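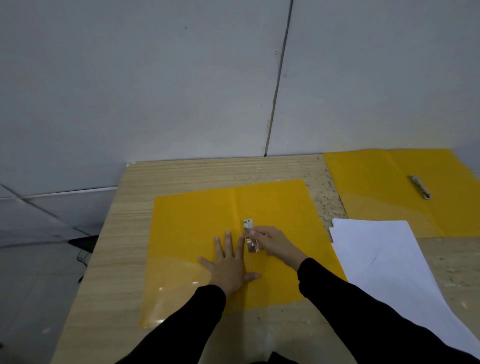 The Gistia rules run to 34 pages, and I would like it on record that the part about the robot takes up less than half of them. The rest is paper. Paper about the robot, paper about the people who built the robot, paper saying where the other paper is. Written material must be handed in "in a bound or fastened form, in two copies," which is how I spent my one free afternoon in November pressing a see-through yellow folder flat with my left hand and fighting the little silver clip on the fold with my right. I signed up for this club to build things that move. The clip moves, I suppose. You push it where it wants to go and it goes somewhere else, with a click that sounds like success until you lift a page.

Yellow was the only color the school store had left, apart from a brown that made everything inside look like a legal case. Garnet Dufour says yellow is friendly. Garnet also says the judges flip through each notebook for as long as it takes to drink a coffee, so the color might be doing more of the work than the writing. I wrote most of the writing. I took this well, I think.

State of things, for when I read this back and wonder why I was in such a mood:

Jakov drives. Jakov has driven forward in a straight line every day since we swapped the left wheel, and we have all stopped clapping when it happens, which I think means we are now serious engineers. Turning is another matter. Ask for a quarter turn to the right and you get a quarter turn and a bit, as if it heard something interesting over there. To the left it's fine. We've had three theories. The first was the floor. The second was the battery, which sits on the right because that's where there was room. The third is mine, and it's that the code for right turns was written by me at the end of September on a bus, and has never been looked at again by anyone, including me.

I looked at it today before I started on the folders. There's a number in the middle of it, 875, with no comment next to it. I have no memory of this number. It gets added to the turn time and only on the right side. I took it out and Jakov turned right and stopped nearly facing the coat hooks, as requested. Then on the next run it stopped well short, and on the one after it stopped well past. So 875 was holding something together, badly, like a wedge of cardboard under a table leg. I put it back. I added a comment that says "ask me about this," and I'm already not looking forward to being asked.

Garnet's view is that we should write it up. There is a section in the notebook called Problems and Responses and ours is thin, because for the first month our response to problems was to say "huh" and go home. A mystery number that turns out to matter is apparently exactly what judges like. So I wrote it up. Putting down on paper, for strangers, that you don't understand your own code is a strange feeling. It came out quite well. It may be the best page in there.

The gripper arm is worse news. It picks up the foam blocks and it puts them down, and between those two events it does a slow dip that makes everybody in the room hold out a hand. The Harkulov motor is strong enough by its data sheet. The bracket it's bolted to is where the trouble is. We made the bracket ourselves and we're proud of it, so for two weeks we blamed the motor. I drew the bracket side-on for the notebook this afternoon and as soon as it was on paper I could see it, all that weight hanging off one corner like a kid on a gate. I hate it when the documentation is useful. I've been saying since September that it isn't and I had a position to maintain.

New bracket gets cut tomorrow if the saw is free. If it isn't, we'll do what we did last time, which is borrow the hand saw from the art room and take turns being bad at it.

Back to the folders. What I've learned, and there must be somebody who gets taught this properly:

The pages go in face down, last one first, if you fill from the back. I did the first try face up and ended up with a notebook that opened on our thank-you page and finished with the title. It read like a very humble film played backwards.

You punch a few sheets at a time. I punched a thick wad because I was feeling good, and the holes wandered as they went down, so the top sheet was perfect and the bottom sheet was a different document's idea of where holes go.

The metal strips bend back and forth only so often before they get tired. Don't practice.

Check that the drawings face the same way as the text. Mine now do, mostly. The wiring diagram is sideways and will stay sideways. I've decided it's the kind of diagram that's wide.

The copy machine by the library charges now, and it ate a page and charged for that too. I stood there feeding it like a horse. The other club in our building, Zulu, had the same idea at the same time, and one of them was ahead of me with a stack that was all in color and already had tabs. Tabs! With little printed labels on them. I said something like "nice tabs" in what I hoped was an easy sort of voice. He said thanks, they had a template. Of course they have a template. Zulu also has a practice field with real walls, and we have masking tape on the corridor floor, which gets a new gap in it every time the floor is cleaned. Their robot has its own case, with foam cut to shape. Jakov travels in a laundry bag from my cousin's dorm.

On the other hand their robot can't turn around in the corner by the ramp without backing up first, I've watched it, and ours can. To the left.

There was a small argument about the word limit. The technical summary is capped at 3,000 words and mine had gone over while I wasn't looking, so I had to cut. I offered to take out the section about how we picked the name. Garnet said absolutely not, it's the only part with people in it. Then Garnet offered to cut the gear ratio table, and I said absolutely not, it's the only part with any gears in it. In the end we both gave up something: the name story lost its second half (the half with the vending machine, which was the better half) and the table lost two columns I'd been very fond of. I also took out every "basically." There were a lot. I seem to write as if I'm leaning on a counter.

We're around 4 pages shorter now and it does read better, and I won't be saying so to Garnet, who reads faces and probably knows.

Then the driving slots. Gistia sends out a form asking which two people will drive on the day and in what order, and it's a form you can't change once it's in, so naturally we'd been leaving it. I want to drive. I've wanted to since the first meeting and have been careful never to say it, on the theory that it would become obvious and somebody would offer. Today Garnet said, without looking up from the screen, "You're putting yourself down first, right?" and I said "Oh, I mean, if that's easiest." It was very dignified. I wrote my name so hard it came through on the next sheet.

So now I'm first driver of a robot with an opinion about right turns. I've been planning a route in my head that only uses left ones. For two of the blocks you can go around the long way and come at them from behind, and you lose some time but you arrive pointing where you meant to. For the last block you can't, there's a wall. I'm going to have to find out what 875 is.

Quick list before I forget, and the notebook people should be proud of me, I've started making lists for fun:

Bracket. Cut it, drill it, file the corners this time, everybody has the same scratch on the same knuckle.
Battery to the middle, even if the cable has to be longer. Try it before touching the code, so we know which thing did what.
Run the right turn on a full charge and again on a low one. Write it down both times. With the date, Garnet says, since half our test notes only say "later."
Ask about the spare Harkulov motor. If there's one spare it should be ours, we asked first.
New tape for the corridor. The good kind.
Page numbers on the drawings. I forgot those and now it's all clipped in, so they'll be in pen, and they'll be neat, and I'll be doing them slowly.

My thumb hurts from the clips. Dad asked at dinner how the robot was going and I showed him my thumb. He asked if the robot did that. I told him no, it was the folder, and he nodded for a while and passed the potatoes.

I tried one more thing after dinner, on paper, with the September code next to me. If the right wheel starts a hair later than the left one does, every time, then a fixed bit of extra time on right turns would nearly cover it up. Nearly, and less well as the battery runs down. I don't remember knowing that on the bus. I think I just kept making the number bigger until it looked all right. I've sent Garnet a message and got back a thumbs up and then, a minute later, "put it in the notebook," so I'll have to open the clips again.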